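Cell 2 maintenance notes, 2/17/19. Two arms, one table, paper sorting into bins. Thread.

Left gripper was closing late. Traced it to the cable at the wrist, which had been rubbing at the second joint. Rerouted with more slack and retied. Do not pull the ties tight – the wrist needs its full turn.

Fingertips get wiped down every 100 cycles. Paper dust builds up on the inside faces and thin scraps start to slip. We used to do it every 64 and saw no difference.

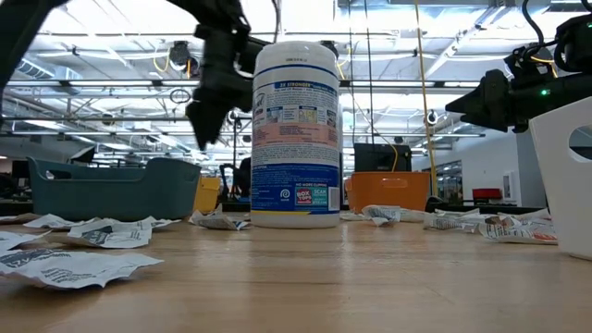
After wiping, rerun the zero check on both arms. Left was off by 21 counts, right was fine. Reset left and saved to the Gradov controller.

Bins go back on their marks before the first run. The pick routine does not look for them – a shifted bin means a drop on the table.

Cycle counter reads 3,610 since the January rebuild. Schwerdtfeger lists the wrist bearings as good for far more than that, but the left one has a little play. Spare is on order from Dresau.

Next: swap the left fingertip pads and log grip force before and after. Will post the numbers in this thread.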